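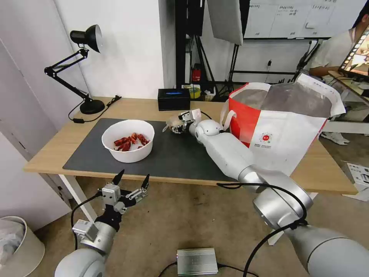

Let the messy dinner live

I have an unpopular opinion about food, and I've been told to keep it to myself at two different tables this year, so naturally I'm putting it on the internet. I think dinner has gotten too easy to eat. I want more shells. I want bones and pits and husks and a big bowl in the middle for the wreckage.

My town used to have a place called Desjardins, down past the feed store, where you could get crayfish by the pound from spring until they ran out. They covered the tables in paper and gave you a roll of paper towels and that was the whole service. It took forever to eat there! You'd be at it for two hours and go home smelling like a boil pot, still kind of hungry, and perfectly happy. It's a smoothie counter now. I've been in once. I had my smoothie finished before I got back to the car.

What I miss is mostly the slowness. You can't check your phone with crayfish hands (well, you can, but you only do it the one time). You can't shovel it in either, so people talk. My family is not a family of talkers, and some of the longest conversations I ever had with my father happened while we were both looking down at our fingers, twisting tails. I learned how he ended up in Vatcombe that way, and why he left the mill. I doubt I'd have gotten either one over a burrito.

Now the grocery store sells everything already dealt with. Peeled shrimp, peeled eggs, pomegranate seeds in a little cup, mango in spears. I get it, I really do. I've had the kind of week where a peeled egg is the only thing standing between me and cereal. And for somebody with sore hands or a toddler on one hip, that stuff is a real help and I'm not here to sneer at it. My complaint is with the rest of us, on a perfectly ordinary evening, with plenty of time, buying the cup of seeds and then spending the saved ten minutes watching strangers organize their pantries.

Picked tail meat doesn't even taste as good! It sits there in its bag getting watery, and you lose all the juice from the head, and the head is the best part. I'll argue that one with anybody.

So my suggestion is small. Once a month, make something that fights back. Artichokes count. So do crabs, whole fish, corn on the cob, peanuts in the shell, ribs if you do them right. Put newspaper down, and put the good tablecloth somewhere far away. Invite one person who's never done it -- they'll be terrible at it and you'll get to show them, and I can't think of a nicer way to spend the first half hour of a party.

We're doing ours in April, if the price comes down. I've already started saving newspapers.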